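Cleaning and Storing Play Food
Posted by Marjan Rezaei in Household Tips

Play food gets chewed, dropped and carried out to the yard, so it needs a wash more often than most toys. I do ours on the first weekend of the month.

Sort the pieces before you run any water. Hard, shiny pieces go in one pile. Felt, cardboard and unfinished wood go in another and stay out of the sink.

Fill a dishpan with warm water and a squirt of dish soap. Wash each hard piece with a soft cloth, and use an old toothbrush on stems, leaves and seams. Rinse under the tap. Skip scouring pads, which dull a glossy finish.

Dry everything with a towel, then leave it out overnight before it goes back in the bin. Pieces with folds, like an eggplant with a leafy cap, should be turned over once so any water can run out of the grooves.
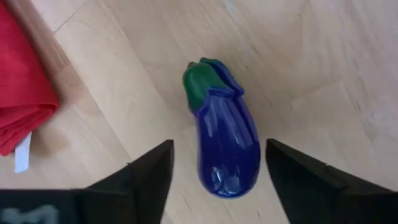
How do you get crayon off hard play food?

Rub the mark with a little baking soda on a damp cloth, then rinse. Try it on the underside first. Old crayon may take two or three rounds.

For storage, a shallow bin works better than a deep one. Ours is 4 inches deep and 18 inches long and slides under the bench. In a deep bin the small pieces end up at the bottom and the whole thing gets dumped on the floor.

Check each piece while you have it in your hand. Throw out anything cracked or with a part coming off. Squeeze the hollow ones, and if water comes out, look for the hole. I toss those too.

Wipe out the bin before refilling it. Crumbs collect in the corners, especially after January when we've all been indoors.

Next: Washing Stuffed Animals by Hand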